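Feature Writing, Unit 4: Families in the News
Handout to go with the February lectures
Aroha Merrick

Hello again. I promised I'd type up my notes on writing about private people who end up in a news story, so here they are, a bit tidier than they were on my legal pad (and without the coffee ring).

Start with the story we read in class, the Amley one. Ashton Hoani goes missing on a boating trip, and his sister Beverley Hapeta posts an old birthday picture of him that evening for her friends and cousins. By breakfast the local site has it at the top of the page, with her caption copied underneath word for word. Was that okay? The room split pretty evenly, and I loved that argument, so let's keep it going.

My own view, for what it's worth: a public post tells you that you can see it. It doesn't tell you that the person wants it in front of 70 thousand strangers. Call first. When I worked the night desk in Wihongi my editor, Anahera Grimshaw, made us log every call to a family, with the time and what was said, and I hated it for a month and then never worked without it again!

Some things to settle before you write a word

Who is this person to the story? Beverley is a relative. She isn't a spokesperson, and you can't call her one until she tells you she is.

How old is everybody? If there's a child in the post, ask a parent about the child separately. A yes to the adult's picture is only a yes to the adult's picture.

What was the post for? A plea for help wants to travel. A birthday message might not. Read the whole thread, including the replies, and look at who she's talking to.

Has anything changed? Posts get edited and taken down. Check again right before you file. I mean right before, with your coat on if you have to.

On quoting captions

Keep the spelling the person used unless it makes them look foolish, and if it does, paraphrase. Please don't pile on feelings they didn't mention. Half the drafts I got back had Beverley "heartbroken" in the first line, and she never used the word. She wrote that the family was tired and that Vaughan, Ashton's dad, was still out on the water. Say that. It's stronger anyway, and it's hers.

Same goes for "shared with fans" or "opened up to followers." She has cousins and a bowling team.

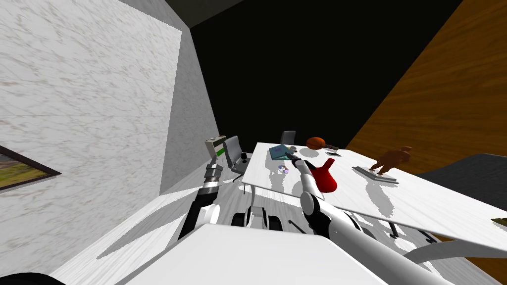
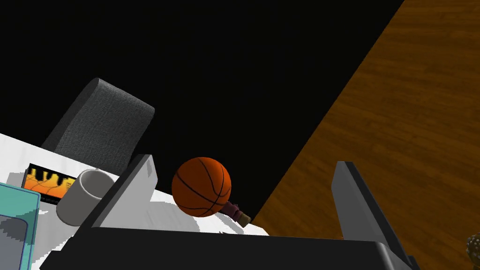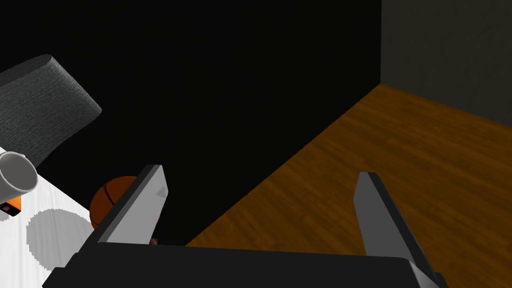

Length and layout for the assignment

You're writing two pieces from the same fact sheet (the Asine family, on the course page). The first is a 200-word news brief. The second is a 100-word follow-up for the next morning, when the only new thing is a second post from the mother. It's harder than it sounds, because you'll want to repeat the whole first story. Give me one sentence of background and get on with it.

Attach your call log, even though the calls are pretend. Write down who you'd ring, in what order, and the exact question you'd open with. If you decide not to use a post at all, that's a perfectly good answer, but I need a paragraph on how you'd report the story without it.

For reading, go through the Flondach packet up to the section on corrections. We'll do corrections next time, so bring one you've spotted in your own local paper, along with the original story if you can find it.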